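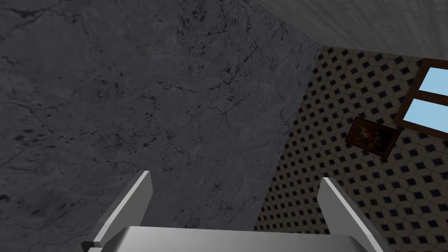 Can you tour the house at Jindero without staying the night?
Day visitors are let in at set times, up to 3 tours a day from April on, and tickets are sold at the side door off the carriage drive.

We went on March 19, 2022, before the main season, when there were only two tours. Ours was the second. The drive from Ramach is 40 miles, the last part on a county road with no shoulder, and the sign for the gate is easy to miss coming from the north.

The house is brick with a two-story front porch, and it has been an inn since the last family sold it. The tour starts in the front hall and takes in the double parlor, the dining room, the library and one bedroom upstairs. Which bedroom you see depends on who is staying. We got the Okum Room, at the back, with a half-tester bed and a marble washstand. The guide said the bed is original to the house and the washstand came from a sale in Ramach.

The dining room was the best part for me. The plaster ceiling was repaired in sections, and the guide pointed out the patches - I would not have found them alone. The parlor carpets are copies, woven to match a scrap that turned up under a window seat.

Upstairs the floors slope enough that you notice it walking. There is no elevator, and the back stairs are closed to visitors.

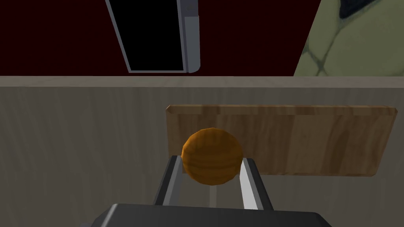

The grounds

Your ticket covers the gardens too, and you can walk them without a guide. The path goes down past the old kitchen to a pond, then back up through the camellias, which were nearly finished. The guide told us 429 of them are on the garden list. The Zeng cottage, by the lower gate, is rented to guests and can only be seen from outside.

Wear shoes that can take mud. The path by the pond had standing water on it and we had to go around on the grass.

Lunch is served in the old kitchen, but only if you order it when you buy the ticket. We hadn't, so we ate in Ramach on the way home.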